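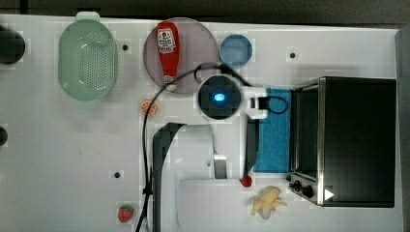

Getting a countertop robot arm to tidy and wipe

Tips by Katherine Sánchez, updated December 2023

The Ellomon kit is a single arm with a two-finger gripper, sold as a helper for light kitchen chores. I have used one since August, mostly with play food and plastic dishes. It is slow, and it needs a tidy setup more than it needs clever settings.

1. Clear a path for the wrist

Leave open counter between the arm and whatever you want picked up. Tall things cause the most trouble. Keep the toaster oven to one side, and put bowls and plates where the fingers can come straight down on them. Small round items such as a cherry tomato roll when the grip is off center, so start with a bottle lying on a plate.

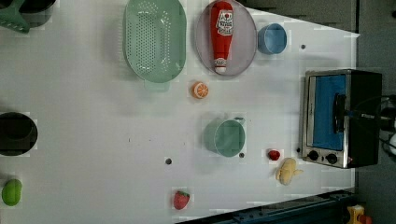 2. Tie up the cable

The cable supplied is long. Clip it to the arm in 2 places and leave enough slack for the wrist to turn fully. Run the arm through its whole reach by hand before you switch on – a loop that looks fine at rest can drag a cup off the counter.

3. Wipe with a tool

The gripper is poor at holding a bare cloth. Give it something with a straight handle and a flat crossbar, and lay the cloth flat underneath. Set the pressure to 3 to begin with. Higher settings bunch the cloth up. 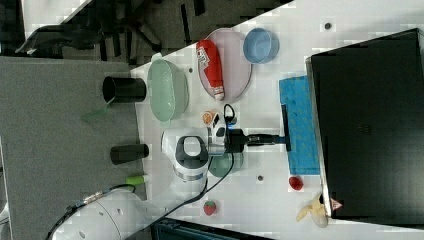 Short strokes work better than long ones, and the cloth should be damp, never dripping. Mine needs nearly 20 minutes for a small counter, dishes included. Stop it a hand's width from any appliance and finish that strip yourself.

The Mamani wiper head costs extra and fits the same grip. I would try an ordinary handled wiper first. Unplug the oven before any cleaning run, and wipe the finger pads when you are done.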